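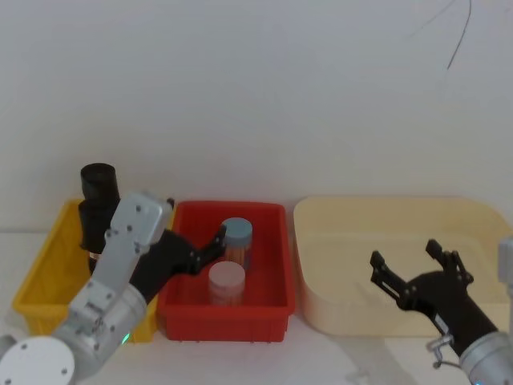

Two cheers for the small garage

Nicanor Pacheco has run Fumer, his two-bay workshop in Ullar, long enough to know most local cars by their rattle. I took my old hatchback to him in April with a slipping clutch, and what a treat it was! He drove it round the block, window down, listening – then quoted me 175 for the labour and put the kettle on.
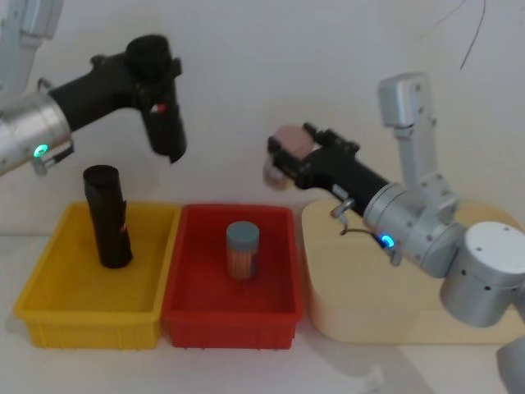

Know your oil

Nicanor loves talking about oil. Check the level every 1,000 miles, he says, on flat ground and with the engine cold. His own van has done over 2,000 since its last change and the dipstick still comes up a lovely amber (he showed me, twice). My clutch, meanwhile, bites beautifully, and I've been taking the hill road home ever since. 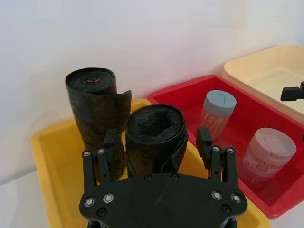
Two rolls of black bags in the yellow tray, with toothpicks in the red one.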